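Bay window dining corner

Last revised in February, by the Home and Interior section

A bay window dining corner is a small eating place arranged in front of a wide window, usually in an apartment where there is no separate dining room. It is found in kitchens, living rooms and studios. In the Keltton district the term is used also for a corner with only one table and no fixed bench.

Furniture

The typical corner has a table of small size, often round, because a round top leaves more free space for walking. A pedestal base is preferred by many owners, as it has no legs at the corners and a chair can be pushed in from any side. A second surface, such as a sideboard or a long desk, may stand directly under the window sill. Office chairs are sometimes used in place of dining chairs.

Tableware and cloth

Plates for daily use are commonly of one plain color. The Virnmont guide to small homes recommends 3 or 4 plates on view, and the rest kept in a cupboard. A light cloth protects the surface, but it becomes wrinkled easily and must be pulled flat before the plates are set. Strong sun can fade a dark cloth within a few seasons.

Window and light

Large panes give even light during most of the day. The curtain rail is normally fixed to the wall or molding above the window, and it must follow the curve where there is one. A pink plate on a pale blue cloth by a curved window with five panes shows the arrangement in its simple form.

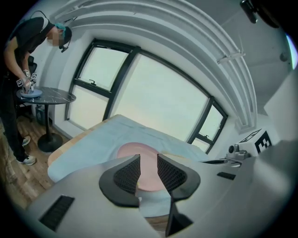
Related articles

Breakfast nook
Curtain rails for curved windows
Pedestal table
Table linen
Window sill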